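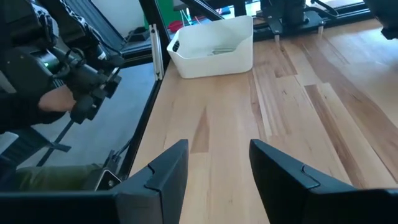

# Looking after a butcher-block worktop without buying half the shop

Most advice on wooden worktops is written by people with a tin of something to sell. I have had a strip-built top in my workroom since March of the year before last, and I've been told to feed it, seal it, wake it up and let it breathe. It's a table. It wants wiping, the odd bit of sanding and some oil, and less of all three than the leaflet says.

## Find out what's on it first

Put a few drops of water on a patch you use a lot and go and make tea. If the water is still sitting up in beads when you come back, leave the table alone. If it has soaked in and left a dark spot, the finish has gone there and you can carry on reading.

Try it in more than one place. The middle of mine wears out long before the edges do, and Edeltraud Camenzind, who has the same sort of top in her kitchen, finds hers goes first by the sink. Neither of us has ever needed to do the whole thing in one go, whatever it says on the tin.

Don't go by colour. These tops are glued up from strips, and the strips don't match. Some are nearly cream, some have reddish-brown bands, and a dark one isn't necessarily dirty or thirsty. I once spent an evening scrubbing at a streak that was simply the grain.

## Clear it properly

Take everything off, including the bin of bits that lives at the back. I use a plain white plastic one with a slot for a handle, and I used to work round it. You then get a paler rectangle with rounded corners, and you will look at it for a year.

## Clean

1. Wipe with a cloth wrung out in warm water and a drop of washing-up liquid.
2. Wipe again with plain water.
3. Dry with an old towel, along the strips.
4. Leave it overnight.

Special wood soap is on sale everywhere. I tried the Nudby one and couldn't tell which half of the table I'd used it on. Glykeria Manolakis swears by it, but she also says it smells nice, and I suspect that's most of it.

If your top sits in a metal frame, run a dry cloth down the join. Water collects there and the wood swells. Check any brackets while you're at it and nip up loose screws, gently.

## Sand, but only if it's rough

Feel it with the flat of your hand. If it's smooth, skip this bit. If it's furry, use fine paper on a block, go with the grain, and stop as soon as it feels right. An electric sander is quick, and quick is how you get a dip. Hoover up the dust and wipe with a barely damp cloth.

## Oil

Any oil meant for worktops will do. I've used Tsoukalas and Mondov and they behaved the same, though one cost a good deal more. If food goes on the table, read the label for that.

Put on less than you think. Rub it in with a rag, wait 16 minutes or so, then wipe off every bit you can. Oil left standing goes sticky, and then you're back to sanding. A second thin coat the next day is worth doing on the worn patches. I've never seen a third make any difference.

Spread the rags out flat outdoors to dry before you bin them. Oily rags left in a heap can heat up and catch fire, and that is one warning I do believe.

## How often

The leaflet said monthly. I do the water test when I remember and oil when it fails, and so far that has meant twice a year.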